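Skemville College of Continuing Education
Household Practice I
Handout 6: Sorting, Smoothing and Folding Knit Garments
Instructor: Da-eun Moon

6.1 Scope of this handout

This handout covers the handling of knit tops from the time they leave the dryer or line until they are placed in a drawer or on a shelf. Woven shirts with collars and button fronts are treated in Handout 7. Students should have read the section on fiber types in the course packet before attending the practice session.

A knit fabric is made of interlocking loops. It stretches in both directions, and it takes on whatever shape it is left in. A T-shirt left twisted in a basket will usually show diagonal creases across the body, and these are harder to remove than the straight creases left by folding. Garments are therefore to be taken out and laid flat as soon as the drying cycle ends.

6.2 Preparing the surface

Folding requires a flat surface at waist height. A table is preferred to a bed, as a mattress gives way under the hands and the edges of the fold will not line up. For an adult T-shirt, a clear width of 60 inches allows the sleeves to be spread fully and leaves space at one side for the finished stack.

Wipe the table with a barely damp cloth and dry it before any garment is laid down. Lint, crumbs and grit transfer readily to light-colored knits. Specks are easiest to find on a white top, and students working on darker tables should pass a hand over the surface as well as looking at it.

6.3 Opening a crumpled garment

Most errors in folding begin at this stage. The student should not start a fold until the garment is fully open.

Find the neckline first. It is the firmest part of a T-shirt and holds its round shape when the rest of the garment has collapsed. Set the neckline at the edge of the table farthest from you. Next find the bottom hem and follow it with both hands to the side seams. If the body is twisted, the two layers of the hem will not lie over each other. Lift the hem clear of the table, let the fabric turn until the side seams hang straight, and lower it again.

Draw the sleeves out to each side. Smooth from the center outward with the flat of the hand. Do not pull at a single corner of the hem, as this lengthens one side of the body and the fold will come out crooked.

6.4 The standard fold

The fold used in this course is the one given in the Kestetti method sheet distributed in February.

1. Lay the garment face down, neckline away from you.
2. Bring one side in to the middle of the shoulder, keeping the edge parallel to the center line.
3. Turn the sleeve back along the folded edge.
4. Repeat on the other side.
5. Bring the hem up to the base of the neckline.
6. Fold once more and turn the garment over.

For drawer storage, where garments stand on edge, replace step 6 with a fold in thirds. Children's sizes may be finished at step 5.

6.5 Practice and assessment

Each student will fold 40 garments over the term and enter them in the practice log. The log is signed by the instructor at the end of each session. Speed is not graded. The assessor will look at the alignment of the side edges, the position of the neckline and the condition of the fabric.

Garments for practice are kept in the Plisen Room and must be returned there folded. Students who bring their own should choose plain cotton tops without printed panels.

6.6 Questions for review

Why is the neckline located before the hem?
What happens to a knit garment that is left twisted after drying?
In which cases may the final fold be omitted?

Reading: Seok, Care of Household Textiles, the chapter on knits, through page 165. The glossary at the back of the book may be used during the written test.

Figure 6.1 refers to section 6.3.

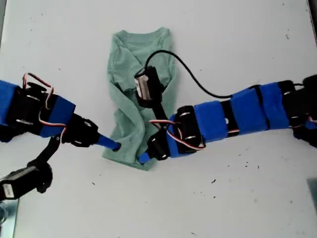
Figure 6.1. Mint-green T-shirt before opening, neckline at the top, body twisted and folded diagonally.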